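The clamp that never sticks

Roel Verbruggen has spent most of April closing the same few clamps. He does it from a desk at Vomedo, steering a simulated arm with a hand controller, and every attempt he likes is saved as an example for the software to learn from. By the time I visited he had 860 of them. He had thrown away 662 to get there.

I'd come because of a promise. Stuvgate, which sells the training software, says a factory should be able to teach an arm a new job in an afternoon. Van den Broek, a maker of metal brackets, would like that very much. Its fitters open and shut toggle clamps all day, and its managers have been told that a computer model of the bench will do nearly as well as the bench itself.

It's the "nearly" that bothers me. Verbruggen decides what counts as a good example, and his rules are his own. A wobble on the way down is fine. A second try at the handle isn't, so out it goes. I asked what the arm would do on the day its first try missed. "Good question," he said, and saved another one.

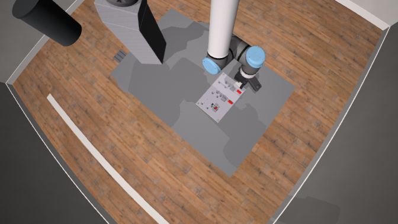
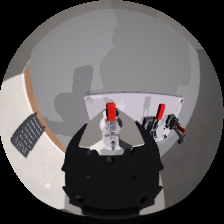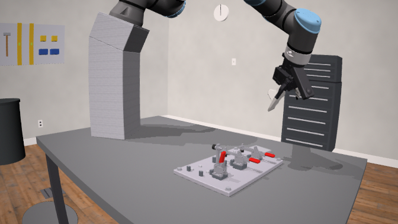
Okley, a rival, went the other way and gathered its examples on real clamps with real people. It managed nine in its first morning, which Stuvgate's sales staff enjoy repeating. They are less keen to discuss how many of their own would survive a stiff hinge or a smear of grease. A fitter at Van den Broek told me she could name 14 ways a clamp goes wrong before lunch. She hadn't been asked for any of them.

Verbruggen doesn't oversell his work. He thinks the examples are useful for teaching the arm where to go, and much less so for how hard to push. The first trial at the factory is down for 4/10/26. I've asked to be there, and to bring the fitter along. So far Stuvgate has only said yes to me.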